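## 4. Making up the bed in the Lenham room

The Kavton bedding leaflet promises a made bed in 57 seconds. I have never come close, and neither has Maxence Chauvin, who wrote the first version of this section. Allow a few minutes and ignore the leaflet.

### 4.1 Clear the top

1. Take everything off the duvet before you touch the cover. Clothes first, then loose cloths, then any small tools.
2. Sort clothing into "wear again" and "wash". If you can't decide, it's wash.
3. Leave the folded blanket where it is if it's out of your way.
4. Check for cables near the bedding and move them clear. 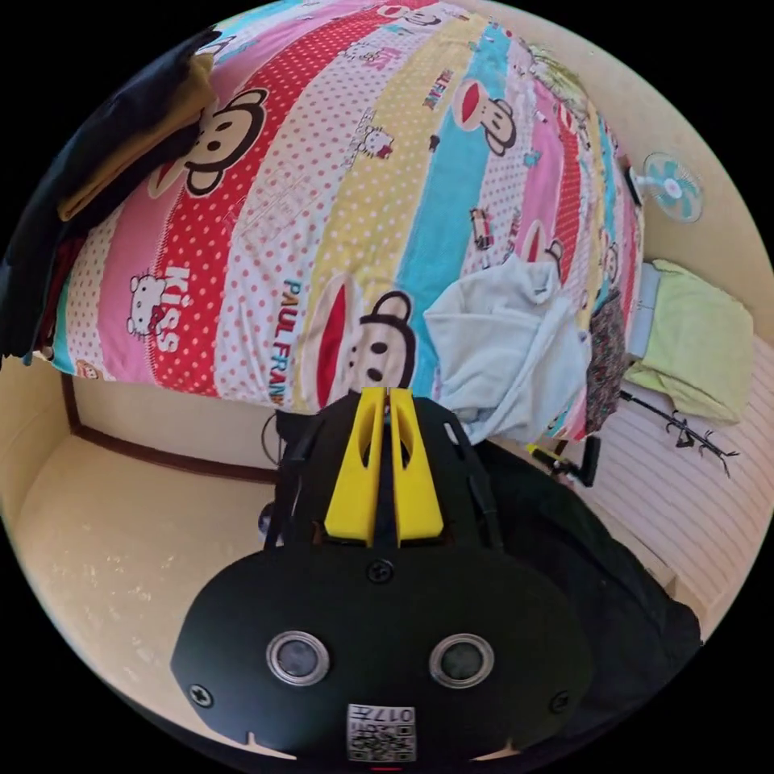 *Fig. 4-1. Striped duvet, with folded and crumpled cloths still on it.*

**Caution:** Don't shake a duvet out under a wall fan, even one with a cage. Switch the fan off first. The leaflet says the cage is enough. I wouldn't count on it.

### 4.2 Fold and air

The leaflet wants the duvet aired for 17 minutes. No reason is given for the figure, and Junhao Xie got the same result by opening a window and going to make tea. Do whichever suits you.

1. Lift the duvet by two corners and let the filling drop.
2. Feel along the edges for lumps. Break them up by hand - beating the thing with a broom handle, as the old Serkdale sheet advised, mostly moves them somewhere else.
3. Fold it in half, then in half again. Keep the folds soft. A thick quilt will dome up in the middle, and pressing it flat is wasted effort.
4. Turn the printed side out. On the Paul Frank cover you want a big monkey face on the front and the lettering running down its stripe, so that the next person can tell which way the stripes run when they unfold it.
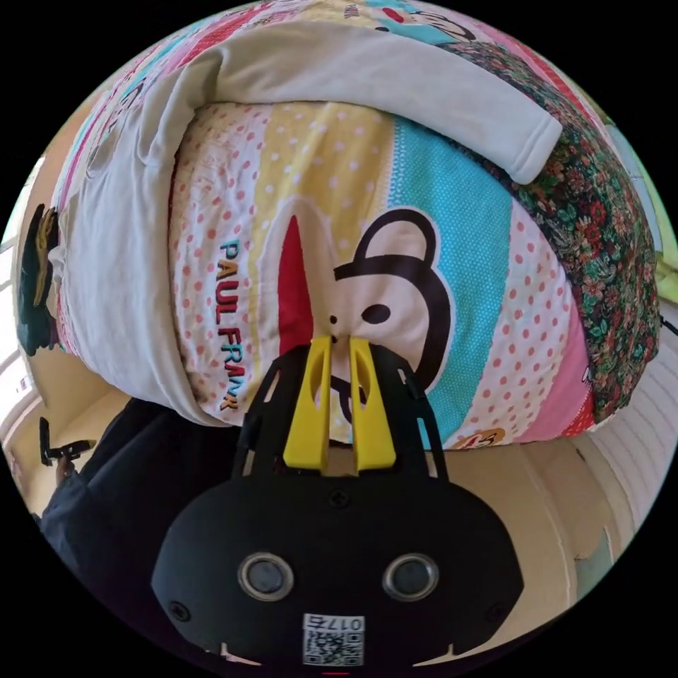 ### 4.3 Spread it back out

1. Set the folded duvet at the foot of the bed and open it toward the pillows.
2. Line up one stripe with the long side of the mattress. If the cover has been put on crooked, the stripes will slant however hard you pull. Either take the cover off and start over or live with it.
3. Smooth from the middle outward.
4. Put back the blanket. Don't put back the clothes.

**Note:** "Self-leveling filling" on a duvet label means very little as far as I can tell. Ours needed shaking as often as the cheap one did.

### 4.4 Washing the cover

Close all snaps or buttons, turn the cover inside out, and wash it cool. Bakari Mwaipopo recommends a spin speed of 600 for printed covers. Higher may be fine, but I haven't tried it on this one. Dry it completely before storing, and put it on shelf 637 with the other spare covers.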